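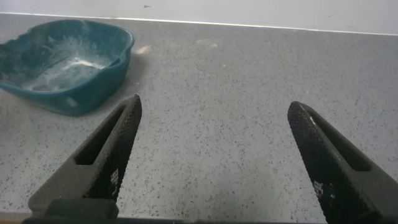
Caring for Kitchen Benchtops
Household Advice Series, Neso Tenants' Service
Reviewed 2025-10-03

This page sets out the recommended care of kitchen benchtops in Neso properties. It applies to laminate, sealed timber and engineered stone. Residents who are unsure which surface they have should check the handover booklet or quote their property number when contacting the service.

Daily cleaning

Wipe the benchtop with a soft cloth, warm water and a small amount of dishwashing liquid. Rinse the cloth, wipe again and dry with a tea towel. Water left standing along a join will swell the board beneath a laminate surface, and this damage cannot be repaired without replacing the section.

Crumbs and grit should be brushed up before wiping. Sugar and salt are coarse enough to dull a gloss finish over time.

Stains

Tea, coffee, turmeric and beetroot should be wiped up promptly. If a mark remains on laminate, mix bicarbonate of soda with water to a thin paste, leave it on the mark for 14 minutes and wipe away without scrubbing. Repeat once if necessary. Do not use the paste on a high-gloss finish.

Vinegar and lemon juice are not suitable for engineered stone. Bleach should not be used on any of the three surfaces, and must never be mixed with other cleaning products.

Oiling timber

The advice in this section was revised in June. Timber benchtops with an oiled finish require a fresh coat every 3 months in the first year and every six months after that. Apply the oil sparingly with a lint-free cloth, following the grain, and remove any excess before it becomes tacky. Keep the surface clear overnight.

Cloths used for oiling can catch fire without a flame. Lay them flat outdoors until fully dry, or soak them in water, before placing them in the bin.

Heat and knives

Use a trivet or a folded towel under all pots, oven trays and electric frypans. Slow cookers should also stand on a board, as they hold their heat in one place for many hours. Cut only on a chopping board. A damp cloth underneath will stop the board from sliding.

Silicone joints

Inspect the silicone between the benchtop and the splashback twice a year. Blackened or lifting silicone should be reported. Residents are asked not to apply new sealant over old.

Reporting damage

Chips, burns and swollen joins may be reported to Ekrem Gezer, Property Maintenance, on extension 1093. Questions about this page should be directed to Kgomotso Makhubela, Resident Information.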